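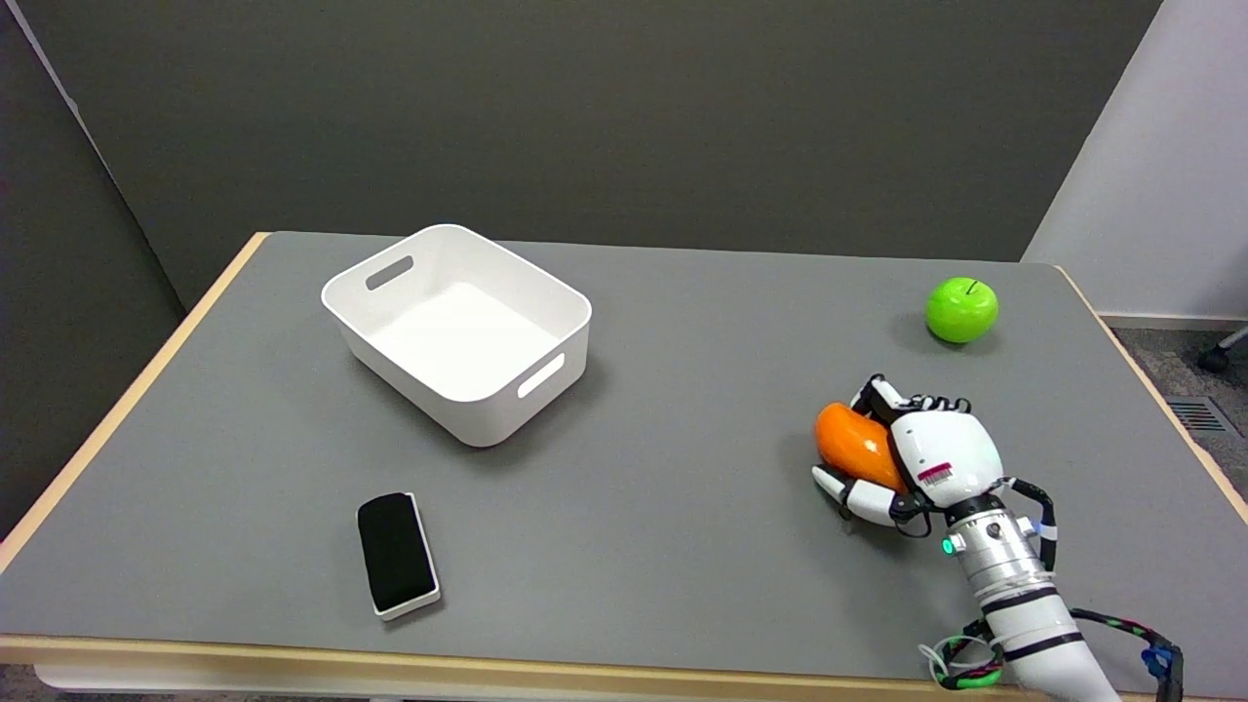

Most of the argument about teaching robots by demonstration is about quantity. How many hours, how many episodes, how many sites. I want to argue for something less popular, which is that the person giving the demonstration should be treated as a skilled worker, trained like one and paid like one. I also think that many of the failures we blame on models start with how that person was told to work.

I ran demonstration shifts for Hirvonen for three years, first as an operator and then scheduling other operators. The work was mostly tabletop jobs done by remote control. Pick up the fruit, put it in the bin, reset, go again. A normal target was 300 episodes per shift across a team, and the number was on a screen where everyone could see it. I was good at hitting it. I now think that was a bad thing to be good at.

When you pay for episodes, operators learn to produce episodes. They find the one grasp that works nearly every time and they use it on everything. They put the objects back in the same places when they reset, since a familiar layout is faster. They cut the corner between picking and placing as close as they can. Every one of those habits gets recorded, and the policy trained on the recordings inherits them. Then someone moves the bin to the other side of the table and the robot reaches for where it used to be.

Asger Damgaard, who trained me, had a rule that I thought was fussy at the time. Before each block you had to say out loud how you were going to pick the thing up, and if it was the same way as the last block you had to say why. Some objects have one sensible grasp. A round fruit does not. You can come at it from above, from the side, with the thumb low or the thumb high, with a lot of palm or almost none. If every demonstration uses the same one, the robot has learned a trick, and it will try the trick when the fruit is up against the wall of the bin and the trick can't work.

The other rule was about mistakes. On most teams a fumble means you stop, throw the episode out and start over. Asger kept them, provided the operator recovered without help. Drop it, find it, pick it up again, finish. He marked those separately so they could be weighted or left out later. I have come around to thinking these are the most useful minutes in a shift. A robot in use is going to be slightly wrong all day long. If everything it has seen is clean, it has no idea what to do from a position that is slightly wrong.

There is a fair objection to this, and I heard it often. Variety costs money. When we slowed down to do it his way, the team's count dropped by 40 percent, and I was the one who had to explain that at the Friday meeting. The people holding the budget said that if you collect enough, variety takes care of itself. Different operators have different habits and it averages out.

I don't believe it averages out. Operators sit next to each other. They watch each other and copy whoever is fastest. On one project, called Elludau, we had 9 operators on rotation, and by October I could not tell their recordings apart. They had all settled on the same approach angle and the same little pause over the bin before letting go. The pause had no purpose. One person started doing it because of a lag in an early version of the controls, and the lag was fixed long before the pause went away. The trained policy paused too.

People who prefer guiding the arm by hand will say that this is a remote control problem. Partly it is. With your hands on the arm you feel weight and contact, and you tend to make smoother choices. Through a headset or a glove you are guessing at force from what you see, so you squeeze harder than you need to, and soft things suffer for it. But hand guiding has its own troubles. You tire sooner. You block the cameras with your own body. A hand with jointed fingers is very hard to pose by pushing on it, and you end up with demonstrations that use two fingers because two are all you can manage. I would not pick one method for everything. I would decide by the hand and the object, and let the operators have a say, which in my experience they rarely get.

Some of this can be fixed cheaply. Drop the public counter. Give operators a layout to set up at each reset, drawn at random, so that they aren't choosing the easy one. Leave objects on the table that have nothing to do with the task. Let operators see the trained policy run, in person, at least every couple of weeks. At Hirvonen we went most of a year without that, and the first time the team watched the robot do the job, two of them spotted their own bad habits within minutes. No memo I wrote had the same effect.

The rest costs real money. It means longer training before anyone's recordings count. It means keeping people long enough to get good, and in this line of work they are usually on short contracts through an agency. It means paying an hourly rate that doesn't depend on the count. I know what managers say about that, as I used to say it myself.

We would not hire a stranger to teach an apprentice, tell them to get through as many lessons as possible before five o'clock, and then fault the apprentice for what came out. I'd like the same thought given to the people in the operator's chair, starting with what they are asked to do on their first day.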